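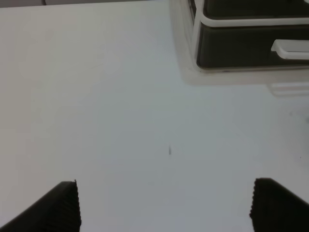 Bench 2, fingers open, drawer unit at upper right.

Zornbridge bench check, Nomthorpe site
24 August 2025

I do this walk before the arm gets switched to auto. My notes go under each item, so sorry in advance, I ramble!

1. Tabletop clear between fingers and drawers
OK. Only a little dark mark near the middle and a speck off to the right. Please wipe before start (I say this every time, I know).

2. Finger ridges
OK. Both inner faces have their teeth showing. Log says 203 hours on this pair and Pudex wants them swapped at 1000, so we're fine.

3. Drawer front and handle
OK to run. White handle is on the front, drawer side faces the arm. Don't reach for it in auto, even for "just one label." We all used to grab from that drawer all day long and the habit is hard to shake – I caught myself twice in March.

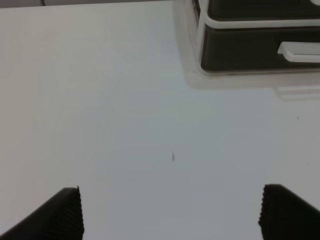

4. Stop button reach
Needs work. Fine if you're tall! The Gowda crew on late shift still have to lean, so I've asked for it to be moved forward.

5. People stuff
Open. Sorting used to be two of us chatting across the bench, and now it's one person watching and topping up. Less sore wrists, yes, but it gets lonely and your mind wanders. I'd like us to trade places at every break. Ticket 159 is in for that, add your comments there.

Signed off for auto once item 1 is wiped. Item 4 stays open.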